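The Cable Snag: Your Questions Answered

Plenty of you wrote in after the short note in our January newsletter, which said only that the two-arm bench at Colerdale had stopped with a fault and would be back soon. It's back! And the fault turned out to be such a good one that we wanted to go through it properly. Answers are by Noemí Camacho, with corrections from Renji Nagano, who knows the arms far better than I do.

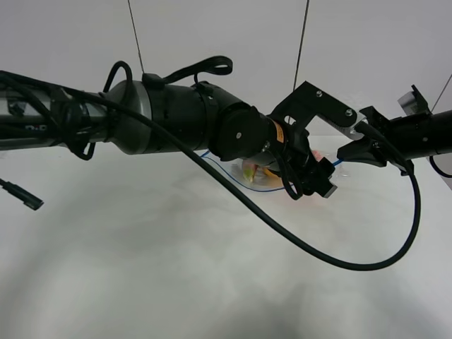
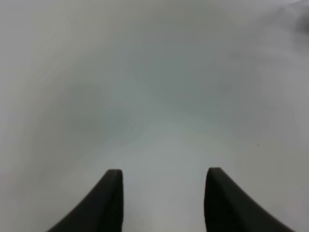 What went wrong?

A hanging cable caught on the right arm during a handover. The two arms bring their grippers together, one lets go, the other takes over, and then both back away. On the bad run the right arm backed away with a loop of the left arm's cable hooked over its fingers. The loop pulled tight, the left wrist was dragged off its path, and the controller cut the motion on both arms.

Was anyone hurt?

No. Haruna Shimada was at the desk with the stop button next to her, and both arms had quit before she pressed it. She pressed it anyway, which is exactly what we ask people to do.

Did anything break?

One connector, bent at the locking tab. The cable itself passed its checks, but we replaced it too. A cable that has been yanked once can look perfect and still drop out weeks later, and those faults are miserable to find.

Why didn't the software see the cable coming?

Our planner (we call it Plisow) knows the shape of both arms and both grippers. It knows nothing about cables. As far as Plisow was concerned, the air under the wrist was free space, and the path it picked was a perfectly good one. I find this fascinating. You can have every joint angle right and still be beaten by a bit of slack.

Why so much slack in the first place?

The wrist turns a long way, and a cable that's too short will pull out of its socket at the far end of the turn. We had sized the loops for the worst case and then never tried them with the two arms close together. Longer felt safer – and for one arm on its own, it was.

Couldn't the wrist camera have caught it?

We hoped so, and Masaru Amano went back through the recordings to check. The wrist view is wonderful for lining up the fingertips, but it looks out past the fingers. A cable sagging behind or beneath the gripper can be doing anything at all and the picture stays calm. The fixed camera is much better for this job, and we now keep it on for every handover.

How did you find the cause?

The stop log (kept by Cliseo, our logging program) showed the load on the left wrist climbing for 2 seconds before the cutoff, with nothing in the gripper to explain it. A collision usually shows up as a spike. A slow climb means something is stretching or dragging. Renji guessed "cable" from the graph alone, and he was very pleased with himself.

What have you changed?

1. Loops near the gripper are shorter and tied back closer to the wrist.
2. Plisow now treats the space under each wrist as occupied, down to 9 centimeters.
3. The load cutoff trips sooner on a slow climb.
4. Before each session someone moves both arms by hand through the handover and watches only the cables.

How do you know it works?

We ran 200 handovers at reduced speed with no snags. Four of them stopped early on the new cutoff, and all four were false alarms from the wrist moving quickly with a heavier part. We can live with that while we tune it. I'd love to say the problem is gone for good, but full speed testing is still ahead of us.

I have two arms at home. What should I check?

Bring the grippers together slowly, then stop and look at every cable that hangs lower than the wrist. Turn each wrist to both ends of its travel and look again. Do it with your hand near the stop button, and keep your fingers away from the grippers!

Comments (4)

Kaede Kaneko
The slow climb versus spike tip is gold. I went back to my own logs and found two stops I had put down as collisions. Pretty sure they were drag.

benchtop_pete
Any reason not to run the cables through a spring sleeve? Worked for me on a single arm.

Noemí Camacho
@benchtop_pete We tried one! It was fine until the wrist rolled past halfway, then it bunched up at the collar. Would like to try a softer one.

Haruna Shimada
For the record, I pressed it very fast.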